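Farkenel Furnished Rooms: Clearing and Waste Sorting
Progress report to the funder, second period
Prepared by Tasen Housing Services
Sep 8, 2018

1. Scope of this report

The grant covers the clearing, sorting and resetting of furnished single rooms at the Farkenel site between tenancies. The agreed total is 40 rooms. At the close of July, 16 rooms had been completed and signed off against the checklist in the original proposal. Work on the remaining rooms continues in the order set by the lettings schedule.

The first report dealt with furniture repairs and the replacement of mattresses. Those lines are now closed. The present report deals with small loose items, table surfaces and the arrangements for general waste and recycling inside each room.

2. Method in use

Each room is cleared from the far side of the bed towards the door. Large items go first. Bedding is stripped and bagged for the laundry, and the floor is checked before the bin is moved into position. Small items are then collected from shelves, drawers and the windowsill and brought to the table, where they are grouped and sorted.

The table cover stays on during sorting. It is wiped down once the surface is clear and replaced only if stained or torn. Covers are bought from Etik at the unit price given in the budget annex. Spending on this line is below forecast.

The bin is lined before sorting starts and stands beside the table. In the first rooms it was kept in the corridor, and items for disposal were carried out by hand. This added walking time and left small packaging on the corridor floor. The position was changed after the third room and has been kept since.

3. Small items

Small items make up a minor part of the waste by weight and a large part of the labour. Foam netting, tubes and pens recur in the record sheets. They are light, they roll or catch on cloth, and they fall into different disposal groups.

The table in one of the rooms had a red bundle and a yellow bundle of net, a flattened white squeeze tube and a pen or marker on its printed cloth, with the lined bin standing to the right. 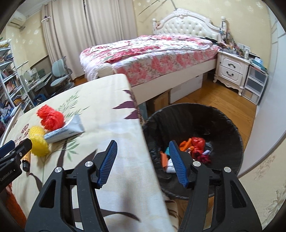 Can foam netting go into the site's mixed recycling?

It goes into general waste. The Mạch collection contract excludes foam packaging of any kind, and a load containing it may be refused at the depot.

The sorting sheet fixed inside each storage cupboard has been reworded on this point. The earlier version listed "packaging" as a single entry under recycling, and staff applied it to netting and card alike. The new version has separate entries for card, hard plastic and foam.

Squeeze tubes are treated as general waste unless they contain medicine, in which case they are set aside in the sealed box and returned to a pharmacy. Pens and markers are tested on scrap paper. Working ones are kept for the common room and the rest are thrown away. Personal papers, keys and bank cards are never binned. They are placed in a labelled envelope and held at the site office for the period stated in the tenancy terms.

4. Materials and stock

The opening stock was 200 heavy black bin liners. Use per room has been higher than planned where wardrobes were left full, and a further 100 liners were ordered in July. The order was met from the contingency line and no change to the total budget is requested.

Two round bins have split at the rim and have been taken out of use. Replacements are on order. A smaller bin was tried and rejected: its opening was too narrow for sweeping items directly off the table edge.

5. Variances

5.1 Labour. Hours per room are above the estimate for rooms let for more than a year and below it for short lets. The two have so far cancelled out.

5.2 Timetable. Three rooms were handed over late by the lettings team. The affected work has been moved to the next period.

5.3 Waste charges. One collection was charged at the higher rate on account of mixed contents. The load dated from before the sorting sheet was reworded. The charge has been queried with Mạch and a reply is awaited.

6. Next period

Work will move to the upper floor, where the rooms are smaller and the tables are fixed to the wall. The sorting method will need a different bin position there, to be settled in the first room and entered on the checklist. Stained covers taken out of use will be cut up for cleaning cloths.

The second instalment of the grant is requested in line with section 4 of the agreement. Receipts for covers, liners and waste collection are attached as Annex B.

Contact the Tasen site office | © 2018 Tasen Housing Services | Back to top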